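Small Parts, Small Boxes

Hello again! I promised last time that I'd finally get around to the great hardware drawer, and on Thursday evening I ran out of excuses. For anyone new: I had one deep drawer where every ring, link, clasp, washer and odd bit of metal went to live once I'd lost interest in it. Opening it made a noise like a dropped cutlery tray. I bought the same pack of split rings from Lindqvist twice this spring because digging for the first pack seemed like more work than ordering another.

So I've moved over to small plastic cases, the flat kind with a lid. I've tried the big cabinets with the tiny pull-out drawers (my old Flamville one is still in the garage, holding picture hooks) and I never got on with them. You pull a drawer too far and that's your evening gone. A case you can carry to the table, open up, use, and put back on the shelf suits me a lot better.

The other thing I'd say is to work on something white. I used to sort on a bare tabletop and silver bits vanish into wood grain, at least with my eyes. A plain white board fixes that, and if it's big enough to cover most of the table you have room to push things around in heaps before you decide where they belong. I start with the case in the middle and everything else around it. 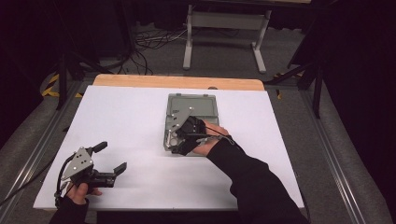 Gray plastic is a mistake for this, wrote Marguerite's-mailbox regular "Polari" after the last issue, and you should buy clear or buy nothing, because you'll never open a box you can't see into. I read that one twice – it stung a bit! I do see the point. But I've had clear boxes too, and after a year of knocking against each other on a shelf mine were so scratched up that I was opening them anyway. A label does the job for me. I write on a strip of masking tape and stick it on the short end, where it faces out, and when the contents change I peel it off and write another. If clear works for you, stay with clear.

What matters more, I think, is getting the compartments right. My rule used to be one kind of thing per compartment and it drove me up the wall, because I'd have a whole square given over to a single hook. Now I go by job. Things that join two other things go together. Things that hang go together. Spares for the curtain rail get their own spot even though they're a mixed bunch, since I only ever want them when I'm already up the stepladder and cross.

Before anything goes in, the tray gets emptied right out. I know it's tempting to leave what's already there and sort around it (I did that for years), but then the old muddle just gets neighbors. Tip it out, wipe it, open the lid all the way back so it lies flat and isn't flopping down on your fingers, and then take one piece at a time. Two rows of four is a nice size, by the way. Enough to be useful, and you can still remember what's where.

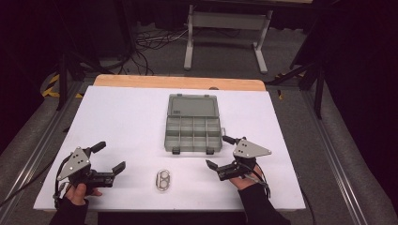

The pieces that don't fit any group are the ones that slow me down. I had a double-ring link that I must have picked up and put down a dozen times, and in the end I put it in with the joining things and moved on. If I can't place something by the second try, it goes with whatever it looks most like. I can always move it later, and I never do.

My total for the evening was 393 pieces sorted, and 55 more in a jar for the charity shop. There's still a cookie tin of screws under the stairs that I haven't looked at. Next issue, maybe, if the weather's bad. Do write and tell me how you keep yours, clear box people included!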